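Sillham お茶の時間ことば集 README

はじめに

このリポジトリを開いてくださって、ありがとうございます。「Sillham お茶の時間ことば集」は、Sillham という小さな町とその周辺で、人がお茶やコーヒーを飲むときに口にすることばを集めて文字に起こし、ゆるやかに整理したデータです。「もう一杯どう」「ちょっとだけ」「それ熱いから気をつけて」といった、辞書にはまず載らないし、載っていたとしても例文がどうもよそよそしい、ああいうことばたちです。

きっかけは、集会所の奥の部屋で開いていた読書会でした。本の話をしているはずが、いつのまにかお茶のすすめ方の話になり、「うちの祖母は三回すすめられるまで絶対に受け取らなかった」「いや、うちは一回目で受け取らないと失礼だと言われた」と、みんなが好き勝手に言いはじめて、結局その日は一章も進みませんでした(課題の本は返却期限が来てしまい、私はいまだに結末を知りません)。帰り道に Widad Abu Hammour さんが、あれは書きとめておいたほうがいいね、とぽつりと言って、翌週にはもう表計算ソフトのファイルができていたのです。最初の列の名前は「だれが」「なにを」「どんな顔で」でした。三つ目の列は早々に行き詰まりましたが、いまでも備考欄にその名残があります。

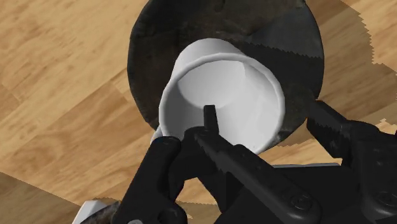

それから少しずつ項目が増え、現在の版には459の見出し項目が入っています。見出しひとつにつき、実際に使われた言い回し、そのときの相手との間柄、飲みものの種類、返ってきた返事、という四つの欄を設けました。全部が埋まっている項目ばかりではありません。返事の欄が空いているのは、記録する側が聞きそびれた場合と、相手が黙ってうなずいた場合の両方があり、初期の項目ではその区別がついていません。あとから直そうとしたのですが、話してくださった方ご自身も覚えていらっしゃらず、そのままにしてあります。空欄を「返事なし」と読まないよう、どうかお願いします。

データの中身

配布しているのは次のファイルです。文字コードはすべて UTF-8、改行は LF です。

entries.tsv
見出し項目の本体です。タブ区切りで、一行が一項目になっています。備考欄の中に改行を入れたいときは縦棒で代用しています。縦棒そのものを書きたい場面には、いまのところ出会っていません。

turns.tsv
録音から起こしたやりとりを、発話ごとに並べたものです。全部で2000を超える発話があります。session 列と entry_id 列で entries.tsv と結びつきますが、どの見出しにも属さない発話も残しました。天気の話、ひざの痛みの話、隣の家の猫の話などです。お茶のことばは、そういう話のあいだに挟まってこそ出てくるものなので、切り取ってしまうのは惜しいと思いました。

people.tsv
話してくださった方の年代、育った地域、ふだん家で使う言語を大まかに記しています。名前は入っていません。年代は十年刻みで、希望された方は空欄にしてあります。

notes フォルダ
記録係の覚え書きです。形式はばらばらで、箇条書きの人もいれば、ほとんど日記の人もいます。Marwan Zein さんの覚え書きはとくに長く、どの回も出されたお菓子の感想から始まります。検索の邪魔になるかもしれませんが、読みものとしては私はいちばん好きです。

各欄の説明

headword は見出しです。代表的な言い方をひとつ選んでいますが、選び方に厳密な規則はありません。迷ったときは、録音の中で先に出てきたほうを採りました。

variant は言い換えです。複数ある場合はセミコロンで区切ります。

relation は間柄です。「家族」「近所」「仕事」「初対面」「その他」の五種類にまとめました。嫁いだ先のお姑さんは家族に入れています。この扱いについては二晩ほど議論になりまして、経緯は notes フォルダの relation.txt に長々と書いてあります。Piroska Bárány さんは最後まで別の区分を立てるべきだと主張していて、私もいまになって、彼女のほうが正しかったような気がしています。次の版で分けるかもしれません。

drink は飲みものです。紅茶、緑茶、ミントティー、コーヒー、白湯など。「なにか温かいもの」としか言われなかったときは、そのまま「温かいもの」と入っています。

reply は返事です。先ほど書いたとおり、空欄にはご注意ください。

offer_round は何回目のすすめかを示す数字です。三回すすめるのが礼儀という家では、一回目と三回目で言い方がまるで違います。一回目は軽く、二回目は理由がつき(「まだたくさんあるから」「捨てるのももったいないし」)、三回目になると、もう注ぎながら言っていることが多いようです。読書会の話題はまさにこれでしたから、この欄だけはずいぶん丁寧に埋めました。

集め方

録音は、話し手のご自宅、集会所、それから駅前の喫茶店 Ornurier の三か所で行いました。Ornurier では開店前の時間を貸していただき、朝の七時半から、まだ暖房の効ききらない店内でお話をうかがっています。店の Nabil Shboul さんには、場所だけでなく、ご自身が二十年近くカウンターの内側で聞いてこられた言い回しも教えていただきました。「いつもの」と言われて困る話は turns.tsv の session 14 に入っていますので、よろしければ読んでみてください。

使えることになった録音は全部で292本です。一本の長さはまちまちで、二分足らずのものもあれば、途中で親戚の方が次々に加わって一時間を超えたものもあります。短いものは、玄関先でお断りされたときのやりとりが多いのです。お断りのことばも立派なお茶のことばですから、ご本人の了解をいただいたうえで、喜んで収めました。

文字起こしは二人一組で行いました。一人が起こし、もう一人が聞き直して、食い違いがあれば三人目が決めます。方言の強い部分は Fitzgerald Pettigrew さんに頼りきりでした。彼は川向こうの育ちで、語尾のわずかな上がり下がりから、それが本当の遠慮なのか形だけの遠慮なのかを聞き分けてしまいます。私には何度聞いても同じに聞こえるのですが、確認のためにご本人に尋ねてみると、たいてい彼の言うとおりでした。この判断は備考欄に「FP 判定」として残してあります。機械的な基準ではないので、分析にお使いになるときは別扱いになさるのが無難です。

起こしの記号

読点は短い間、全角のダッシュは長い間を表します。何秒以上が長いのかという基準は、途中で決めようとして挫折しました。笑いは(笑)、聞き取れない箇所は(??)です。湯を注ぐ音、匙の当たる音など、ことばでない音が会話の流れに関わっているときは、山かっこではなく全角の角かっこで書いています。湯が沸いて話が中断し、そのまま別の話題になることがしばしばあり、この記号がないと、なぜ急に孫の進学の話が始まったのか、読む人にはさっぱりわからなくなるのです。

固有名詞は原則として伏せました。人の名前は「A さん」のように、お店の名前は「店」としています。ただし Ornurier だけは、許可をいただいたのでそのまま残っています。

読み込み方

特別な道具は要りません。表計算ソフトで開けますし、お好きな言語のタブ区切り用の関数でも読めます。引用符の処理だけは切ってください。会話の中に引用符が片方だけ出てくる行があり、処理を有効にすると、その先の何十行かがひとつの欄に飲み込まれてしまいます。私も一度これで半日を失いました。

手もとでは Pukmont という自作の小さな検索スクリプトを使っています。tools フォルダに入れておきましたので、次の順に試してみてください。

一、リポジトリを展開し、その場所で端末を開きます。音声は入っていないので、全体で200MBの空きがあれば足ります(容量のほとんどは、覚え書きを紙から取り込んだファイルです)。

二、pukmont の設定ファイルに、entries.tsv のある場所を書きます。初期値は私の環境のままになっていますので、お手数ですが書き換えてください。

三、調べたいことばをかなで入れます。漢字でも引けますが、「頂く」と「いただく」のような揺れは吸収してくれません。 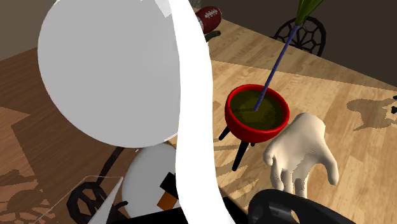 向いている使い方、向いていない使い方

ことばの教室で会話の材料にする、地域の言い回しを比べる、芝居の台詞の参考にする、といった使い方を思い浮かべて作りました。隣町の日本語教室からは、offer_round の欄を使って「二回断ってから受け取る」練習をしたとお便りをいただき、たいへんうれしく読みました。生徒さんのひとりが、四回断って結局もらえなかったそうです。

いっぽう、この町の人全体がどう話すかを代表するデータではありません。話し手はお茶に誘えば来てくださる方に偏っていますし、年代もかなり上に寄っています。若い方の項目は少なく、そのうえ多くは家族に付き合って同席した場面のものです。頻度を比べて「近ごろの若者は遠慮しなくなった」というような話をなさるのは、どうかご遠慮ください。

それから、個々の発話から話し手がだれなのかを突きとめようとすることは、固くお断りします。小さな町ですから、その気になればできてしまうかもしれません。できてしまうからこそ、お願いしておきます。

既知の不具合

turns.tsv の後半に、entry_id が二重に振られた行があります。どちらの見出しにも当てはまる発話だったのか、単なる打ち間違いなのか、確認中です。

drink 欄の「ハーブ茶」と「薬草茶」は統一できていません。話し手が呼び分けていらしたので、まとめてよいのか迷っています。

Riihimäki にお住まいの方から遠隔でうかがった回は、音の遅れのために間の記号があてになりません。この町のご出身で、向こうでも昔どおりのすすめ方をなさるという貴重なお話なのですが、長い間のうちのいくらかは回線のせいです。該当する行には備考欄に「遠隔」と入れてあります。

利用条件

教育と研究、それから個人の楽しみのためでしたら、どうぞご自由にお使いください。書き換えも再配布もかまいませんが、この README をいっしょに添えてください。商売にお使いになりたい場合は、先にひとことご相談を。話し手のみなさんに一軒ずつ聞いて回りますので、お返事には時間がかかります。

取り下げについて

話し手の方から申し出があれば、理由をうかがわずに該当の行を外します。これまでに外した行の番号は欠番のままにしてあり、詰めていません。番号が飛んでいても壊れているわけではありませんので、ご安心ください。お手もとに古い版をお持ちの方は、新しい版が出たら差し替えていただけると助かります。

これからのこと

次の版は十二月に出すつもりで準備しています。relation の区分の見直しと、お菓子をすすめることばの追加が主な内容です。お菓子はお茶よりもすすめ方がしつこくなる、というのが Marwan さんの持論で、いまのところ録音もだいぶ彼に味方しています。

誤りや気になるところを見つけられたら、課題の一覧に書き込んでくださるか、土曜日の午後に集会所へお立ち寄りください。お湯はいつも沸かしてあります。すすめられたら、何回目で受け取ってくださってもかまいません。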